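Clonine: microwave data card and build notes

Hi! This is the readme for the microwave set that came out of my two-arm bench build, which I call Clonine (the name was free and I liked how it sounded). I'm Frans Jansen, I build robot stuff in a corner of the Conisbridge shared workshop, and I put this together so that other people with home-built arms have something to train on besides stacking blocks. If you only want the files, skip down to "What's in the folder."

Last updated: 29 October 2020

Why a microwave

I wanted something from a real kitchen that doesn't slide away the second you bump it. A microwave has a nice big door, a panel full of stuff to press, and one release button that takes a proper push. It's also pale all over, which makes it a pain for depth estimation, and I figured if my code can deal with cream on white it can deal with most things! I started in June with a toaster and gave up on it, so if you find the word "toaster" in an old script, that's where it comes from.

The setup

Two arms, one on either side of a white tabletop, each with a black two-finger gripper. White cloth behind. The microwave goes between them with its front facing the head camera. There's a head view, a chest view and a wrist view, and I save them as separate streams so you can drop any you don't need.
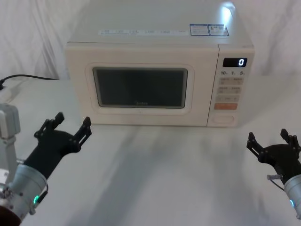
Head camera view, both grippers open, display at 0.

The cloth was the cheapest upgrade in the whole build. Before I hung it, my segmentation kept grabbing shelves and coat hooks from the rest of the workshop. It does wrinkle, and I've stopped fighting that. I tried ironing it once and the folds came right back the next day.

Lighting is whatever the workshop has. You'll get glare on top of the casing and soft shadows on the table, and I left all of that alone. If you want evenly lit data this isn't the set for you (sorry!), but my policies got noticeably less fussy once I quit trying to fix the light.

What's in the folder

There are 680 episodes in total. 400 of them are door-release episodes, where a gripper goes for the oval button at the bottom of the panel. The other 280 are a mix of panel presses and free motion, and those are messier, so I'd start with the door ones. Each episode has its own folder with the video streams, the joint log as a CSV, and a small notes file where I typed whatever I thought was worth typing. Some notes files just say "ok." A few are rants.

I hold back 200 episodes for testing. They're listed in split.txt, please don't train on them if you plan to compare numbers with mine.

Labels

The panel text is in Chinese, so I gave the keys English names in labels.csv. The wide pads go, from top to bottom: power_defrost, sterilize_menu, adjust, and pause_start. Three of those are beige and pause_start is the orange one. 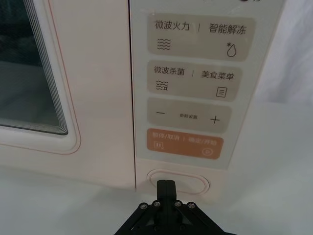 Most of the pads do double duty, with one function on the left half and another on the right. Pause/cancel and confirm/start share the orange one, for instance. I label the half as well as the pad (pause_start_L, pause_start_R), and if I couldn't tell from the video which half got touched, the label ends in _U. The adjust strip has a minus at one end and a plus at the other, so it gets _minus and _plus. The door release is just called release and has no halves, thank goodness.

My first pass at labeling ignored the halves completely and I had to redo 300 episodes by hand. Two evenings and a lot of coffee. If you spot leftovers from the old scheme, tell me and I'll fix them.

Software

Recording runs on Fleltura, my little logging script, which lives in the same repo. Time sync between cameras is handled by Dovhaniuk, the trigger board I soldered up for the last build. Both are documented in their own readmes, and the wiring diagram for the board is in the hardware folder.
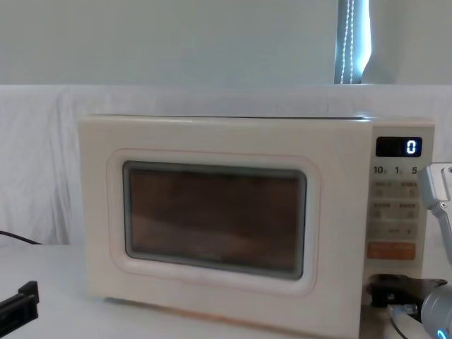
A couple of things to know before you load anything. The chest stream is the one I'd use for checking where the arms are relative to the table, but it's a bad choice for reading the keys, so use the wrist stream for that. Timestamps are in milliseconds from the start of the episode. Joint angles are in radians except in the oldest logs, where they're in degrees, and the loader converts those for you. If you write your own loader, check the units line at the top of the CSV first!

Known issues

Cables wander through the view sometimes. I didn't mask them.

The display isn't labeled at all. I'd like to add it, and if somebody wants to take that on, please open an issue and I'll send you my half-done script.

Some notes files are in Dutch. I switch when I'm tired.

License and contact

Use it for whatever you like, just mention Clonine somewhere. Bugs and questions go in the issue tracker, and I usually get to them on the weekend.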